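Orndale Harbor Seal Haul-Out Counts
Read me first
Last updated 2019-12-30

What this is

Shore-based counts of harbor seals (Phoca vitulina) resting at eight sites between the Diminbridge river mouth and Yule Ledge. Each row in the main file is one visit to one site. The counts cover animals out of the water only. Seals swimming nearby go in the notes column if the observer wrote them down, and they are never added to the total.

The data are meant for looking at when and where seals come ashore along this stretch. They are not a population estimate. A share of the animals is always in the water, and that share changes with tide, weather and season.

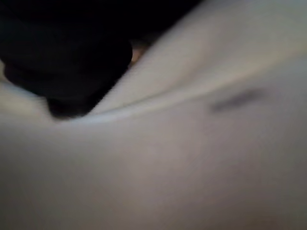
Files

counts.csv holds the visits. sites.csv has site codes, names and the side of the river. observers.csv lists initials and the seasons each person was active. All three are comma-separated, UTF-8, with a header row. Blank cells mean not recorded. A zero means the observer looked and saw no seals ashore.

Columns in counts.csv

visit_id: unique number, not reused when a row is withdrawn
site: code, matches sites.csv
start_time: local time, 24-hour clock
tide: minutes before (negative) or after low water
adults: all animals not judged to be pups
pups: pups of the year, left blank outside pupping season
disturbed: y or n, y if any seal flushed into the water during the visit
notes: free text, lightly edited for spelling

How counts were made

Observers used a spotting scope from a fixed point on shore. They counted twice and entered the higher number. Visits were planned for the 2 hours on either side of low water. Visits outside that window are kept, and you can filter them out with the tide column.

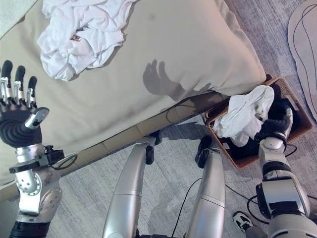
Heather Chisholm asked why the higher number and not the mean, given that two groups lying close together are easy to overlap. The rule was set in the first season and we kept it so the years could be compared. Both raw counts are on the paper sheets, and from November on they are also typed into the notes.

The largest single count is 237 animals at Sultell Bar. It was checked against the sheet and is correct. Fikri Halim and Adanech Adugna counted separately on that visit and agreed to within a few seals.

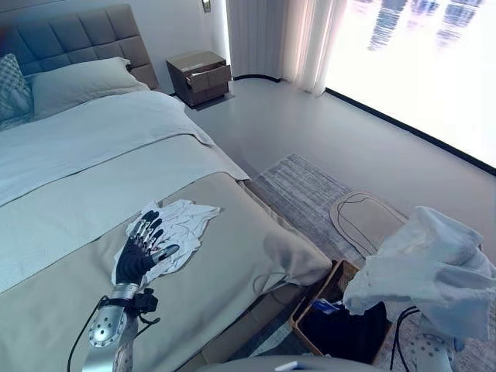

Known problems

Yule Ledge is hard to see in fog. Low counts there with "haze" or "fog" in the notes should be treated with care.

Gray seals use the outer end of Sultell Bar in some months. Early observers did not always separate the two species, and the affected rows have "mixed" in the notes.

Site D4 was moved a short way upstream when the old viewing point washed out. It kept its code.

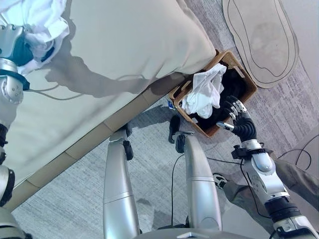 Pups are probably undercounted at the rockier sites, where they lie behind the adults. We have not tried to correct for this.

Size

The main file has just over 4,000 rows. Withdrawn rows are left out.

Use and credit

Free to use with credit to the Orndale seal count. Exact viewing points are not published, to keep foot traffic away from the pupping sites. Write to Honeylyn Dimaculangan if you need them for a study. Corrections go to Sheena Geddes, with the visit_id.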